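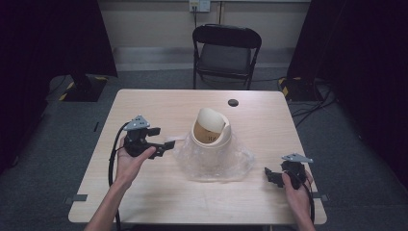
**tamsel** wrote:

I would wait before you complain to the town. The new collection started only last month and my street already had two different calendars in the mailbox. One says every 7 days, one says every 2 weeks. Which one did you get?

---

**lindenrow** wrote:

I got the second one, every 2 weeks. So I will repeat my question more clearly, as I think my first post was confusing.

We live in Farkthorpe in a small apartment, third floor, no balcony. Before, the trash was taken each week and it was no problem. Now Mideter has the contract, and the general trash goes every 2 weeks and the food waste every week, but only if you are registered for the food waste. I registered on 2 February 2022 and I still have no brown bag and no confirmation. In their letter is written that 2,585 households are in the program and 517 of them have registered for food waste. For me this is a very low number. Is it that people do not want it, or that the registration does not work?

What I want to know is how others in apartments manage the days between.

---

**gatepost9** wrote:

517 out of 2,585 is one in five. For a program that is a few weeks old I call that pretty good.

And the registration works. You have to click the link in the second email. The first email is just a receipt.

---

**lindenrow** wrote:

Thank you, I did not know about a second email. I found it now in the spam folder. I have clicked it, and the page says "pending."

About the number, I am sorry but I do not agree. If four from five households put the potato peels in the general trash and this trash stays for two weeks, the smell is for everybody in the building, also for those who registered.

At home we have changed some things already. The fish and meat leftovers go in the freezer until the collection day. The big bin under the sink is gone, it was an invitation to fill it. We keep only small ones with a lid and I empty them every evening.

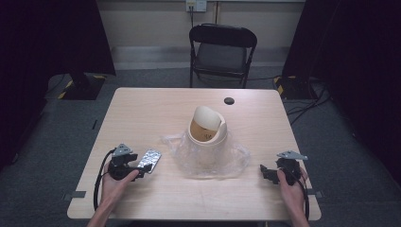
The paper and the cardboard I carry down when I go to work, so they do not collect in the hallway. It is more walking, but the kitchen is much better than in January.

---

**Huaranga** wrote:

Freezer is the way. We did it all through last summer. Use an old bread bag and write on it, or someone will defrost it for dinner.

---

**tamsel** wrote:

I don't have freezer space for garbage, and I don't think I should need it. We pay the same fee as before for half the pickups. That's the part I would write to the town about, not the emails.

---

**gatepost9** wrote:

It isn't half if you count the food pickup.

---

**tamsel** wrote:

It is half if you're not one of the 517.

---

**lindenrow** wrote:

You are both a little bit right, I think. I have read the fee page again and the price is for "collection service" and does not mention how often. I will ask Mideter about it in writing.

One more question, if somebody knows. My neighbor uses the Pellelell app for the reminders, and it still shows her the old calendar. Must she delete it and install it again, or is there a place to change the zone?

---

**Huaranga** wrote:

Settings, then Address, then type the street again. Mine switched over the next morning.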